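Moltance Housing Services
Household Care Guidance for Residents
Section 2: Cleaning Cloths and Towels

Purpose of this section

Residents of the 1,220 homes managed by Moltance are responsible for routine cleaning of kitchens and bathrooms. Many calls to the maintenance desk concern streaked glass, dull counters and scratched fixtures, and a large share of these begin with a worn or badly washed cloth.

Choosing a cloth

Microfiber is recommended for glass, tile, stainless steel and sealed counters. Cotton remains the better choice for hot pans and for drying dishes. Paper towels should be kept for grease and for raw meat juices.

Assign one color to each room and keep to it. Bathroom cloths should never be used on surfaces where food is prepared.

Washing

Wash microfiber separately from cotton, which sheds lint into the loops. Use warm water and a small amount of liquid detergent. Do not add fabric softener or bleach. Heavily soiled cloths should be rinsed in the sink first and soaked for 39 minutes before the main wash.

Drying

Shake each cloth out and hang it where air can reach both sides. If a dryer is used, select the lowest heat and omit dryer sheets. Cloths should be fully dry before they are folded and put away.

A yellow microfiber towel is easily told apart from white dishcloths in a shared laundry room. 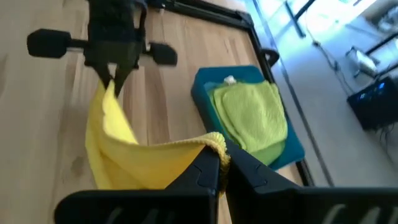 When to replace a cloth

Discard a cloth when the hem has come loose, when it feels stiff after washing, or when it pushes water across a surface without absorbing it. Old cloths may be kept for bicycles, outdoor furniture and window tracks.

Replacement packs are available from the Camacho Street office until the end of October. Questions may be addressed to Ebenezer Antwi, Resident Services, extension 175.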